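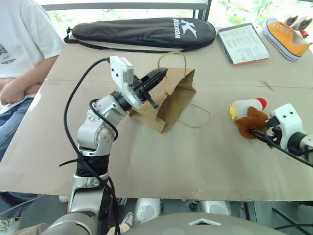
Open day at the Prarkodura hall, Fevthorpe

Photographs and notes by Vilmos Somogyi

In July the Sumex group opened its workshop in Fevthorpe to the public for one afternoon. I was asked to put together the gallery, and also to write down what was shown and what people asked. I came to Fevthorpe last year and English is my third language, so I ask the reader for patience with some of my sentences.

The doors opened at two. By the end nearly 300 people had passed through, many more than we prepared biscuits for. The hall has one large room and two small ones. In the large room was the welcome desk and the talks, and the robots were in the small rooms, which made a queue in the corridor for most of the afternoon. Elspeth Haldane stood at the door of the first room and let people in by small groups. She was very strict with it and she was right.

The bag table

The first small room had the two-armed robot. Its task for the day was a brown paper bag with string handles, the kind you get in a shop, and a soft toy chicken. The robot should hold the bag open with one gripper and put the toy inside with the other one. A child of four can do this. For the robot it is a long piece of work, and I think it was the best thing to show, for the reason that everybody in the room has done it at home and knows how it should go.

Chibuzor Oyewole explained the task to each group. He has a way of explaining that I like very much: he first gives a paper bag to somebody in the group and asks them to open it with one hand. People laugh, then they try it, and they notice that they use the fingers, the wrist, sometimes the stomach. The grippers have no stomach to help them. They have to pinch the paper at the edge, pull it a little, and hold it so that it does not close again.

Paper is difficult in another way. It keeps each fold that you make in it. A new bag stands up straight, and a bag which has been used for an hour has become soft and crumpled and leans to one side, so the robot meets a different bag every time even when it is the same bag. We started with fresh bags and Chibuzor decided to stop changing them after the first hour, so that visitors could see how the robot manages with a tired one.

One gripper at the rim and the other one going into the mouth of the bag:

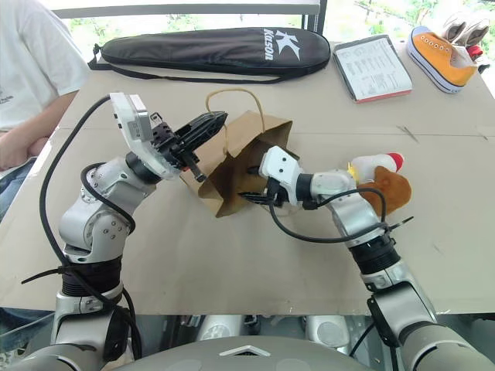
Each group stayed for a few minutes, and in this time the robot normally made one or two attempts. Some attempts went well from start to finish. In others the chicken ended up beside the bag, and once it was carried proudly to the bag, held above it and then put down on the table again. The children liked this one most. A boy asked if the robot had changed its mind. Chibuzor answered that it has no mind to change, but it does choose its next small movement again and again from what the camera sees, and sometimes the choices do not agree with each other. I thought it was a good answer for eight years old, and also for me.

We kept a paper on the wall of the corridor with some numbers, and people photographed it more than the robots, so I repeat it for those who asked me:

Practice runs recorded for the bag task before the open day: 1145
Of these, runs kept for training: 947
Length of the talk in the large room: 40 minutes

The difference between the first two numbers was asked about many times. The runs which were not kept are the ones where something went wrong with the recording or where the person guiding the arms made a mistake that we don't want the robot to learn. Damilola Tijani watched all of them. She told me that after the first week she was seeing paper bags when she closed her eyes.

How the arms are taught

This was the subject of the talk, which was given two times by Olanrewaju Afolabi. I will make it short. A person guides the arms through the task, the cameras and the joints are recorded, and later a program learns from many such recordings to produce the movements by itself. The program is not given a rule such as "take the bag two centimetres under the edge". It has only the examples. If in all examples the bag stands on the left side, then a bag on the right side is a surprise for it. For this reason the table during practice is made a little different each time, and things which are not part of the task may lie around.

A woman in the second row asked why not use a box, which is stiff and has a proper opening. Olanrewaju said that a box was done already in the spring, and that the shops and the post office of this world do not ask us what we prefer to pack. He also said that the bag was his own idea and that some colleagues have not forgiven him yet.

There were questions about work too. A man who packs orders in a warehouse outside Fevthorpe wanted to know in how many years this will be his job. I write down the reply as well as I can remember: Olanrewaju did not want to give a year. He invited the man to come in the small room and to watch for as long as he liked, and then to say himself what he thinks. The man did go, and he stayed a good while. When he came out he told Elspeth that the robot is slow but it doesn't complain about the bags, and he complains about the bags every day.

Back at the bag table, both sides of the opening are held, and the toy is waiting behind the right arm:

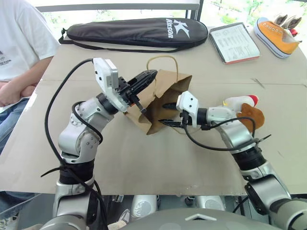 Later in the afternoon it became warm in the small rooms and we made the groups smaller. Damilola took over the explaining from Chibuzor, who had almost no voice left. She did it in another style, with less talking and more waiting. She asked the visitors to guess before each attempt which gripper would move first. It was surprisingly exciting, even for those of us who see these arms every working day, and I guessed wrong more often than a girl of maybe six years who stood next to me.

I would like to say something about the speed. Several visitors thought that the robot was stopped, or broken, when it was in fact moving slowly. We run it slowly when people are in the room. On videos on the internet the robots are often shown faster than they were, and then the real one is a disappointment for the first minute. After this first minute, most people began to look at the small corrections of the fingers, and these are lost when a video is made quick.

The Harawira room

The second small room belonged to the Harawira students, who are with us until the autumn. They showed a small arm that sorts buttons by colour into cups, and they let the visitors mix the buttons again, which was of course the more popular part. I have no pictures from there. I was carrying chairs at this time, and when I came back the room was already closed. If somebody took good ones, please send them to me and I will add them to this page with your name.

Small things I was asked to mention

The chicken does not have a name. There were several suggestions in the visitors' book, and three of them are the same suggestion, in the same handwriting.

One umbrella, dark green, and a child's cardigan are still at the welcome desk. Elspeth has them and she is there in the mornings.

Those who wrote their address for the next open day will receive a letter. If you could not write it, because the pen was dead from four o'clock, you can leave your address at the desk or put a note through the door of the hall.

The slides of the talk will be put on the Prarkodura page when Olanrewaju has corrected the drawing of the wrist joint. It bends in the wrong direction on slide nine, and a retired fitter in the front row saw it immediately.

Thank you to all who came, and to the bakery for the second box of biscuits.

V. S.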